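Cahier manip, projet Skallitz — mercredi, 7h40

Repris la main sur le banc de simulation après Shahzad. Il a laissé tourner la nuit, tout est sur le disque partagé (dossier marwat_v3, pas v2, v2 est à jeter). Je note en vrac, mise au propre plus tard.

Question du jour : est-ce que le choix de la vue change le taux de saisie estimé quand la table est chargée, ou bien on se raconte des histoires depuis la réunion avec Wenche.

Protocole, pour mémoire :
- 600 scènes tirées au sort, même pièce, mobilier fixe, objets redistribués à chaque tirage
- 10 points de vue candidats par scène, répartis sur un arc face à la table
- à chaque vue, prédiction des prises, puis exécution dans le simulateur, sans retouche
- graine notée dans le nom du fichier (Rangi y tient, il a raison)

Premier résultat : vue fixe vs vue choisie par le score d'occultation. Sur les objets isolés, rien, les deux courbes se superposent. Dès qu'un gros volume se trouve entre la caméra et la cible, la vue fixe s'effondre. Le score, lui, va chercher le côté et récupère l'essentiel. Conforme à ce qu'Hamdia avait prédit au tableau, je lui dois un café.

Par contre : 18 scènes où la vue choisie fait PIRE que la vue fixe. Regardé une par une ce matin. Deux familles.
a) objets transparents. Le score les compte comme bien visibles parce qu'il travaille sur les masques du simulateur, pas sur le rendu. Le détecteur, lui, ne voit rien. Normal qu'on se plante, le score triche.
b) objets alignés en profondeur. Deux choses à des distances différentes qui ont l'air posées l'une sur l'autre. Le prédicteur fusionne et propose une prise à cheval sur les deux. Echec systématique, la pince ferme dans le vide entre les deux.

La famille b m'embête plus que la a. Pour a, on remplace les masques par la confiance du détecteur et voila. Pour b il faut une pénalité sur les discontinuités de profondeur au contour de la cible. Essayé vite fait avec le poids d'Iltus (l'ancien code) : trop fort, la caméra fuit en plongée et on perd les poignées et les manches.

9h15 — Estíbaliz passe, propose de ne pas pénaliser mais de prendre une deuxième vue seulement quand la discontinuité dépasse un seuil. Moins élégant, moins cher. A tester. Coût : un mouvement de plus sur les scènes ambigües, rien sur les autres.

11h — testé sur un sous-ensemble de 200 scènes. La fusion disparaît presque partout dans la famille b. Reste les cas où l'objet est petit ET clair sur un plateau clair, là deux vues ne suffisent pas. Je ne sais pas si c'est le détecteur ou l'éclairage du rendu. Les ombres sont très douces, peut-être trop pour s'en servir comme indice. Voir avec Rangi comment il a réglé la source.

Aussi : objets tombés au sol. Ils restent dans la liste des cibles, donc comptés comme échecs alors que le bras ne peut pas les atteindre. Ca plombe les deux méthodes pareil, donc la comparaison tient, mais les chiffres absolus du rapport de mai sont faux. Wenche prévenue par message, pas de réponse encore. Filtre à ajouter : hauteur du centre de l'objet par rapport au plateau, au moment du tirage et pas après stabilisation (erreur que j'ai faite la première fois, on perd les objets hauts qui basculent).

A faire avant de quitter :
- relancer les 600 avec filtre sol + confiance détecteur
- seuil de discontinuité : balayage grossier d'abord, pas la peine d'affiner
- demander à Shahzad pourquoi le nœud Brondov recalcule les textures à chaque scène, on y perd des heures
- renomer les dossiers, c'est n'importe quoi

Scène témoin pour la suite du réglage, je garde la même pour toutes les courbes : 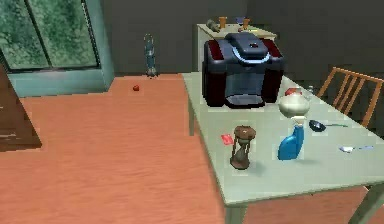
Seuil de départ pour le balayage : celui d'Estíbaliz, tel quel. Je lance à 18h, Shahzad surveille la file.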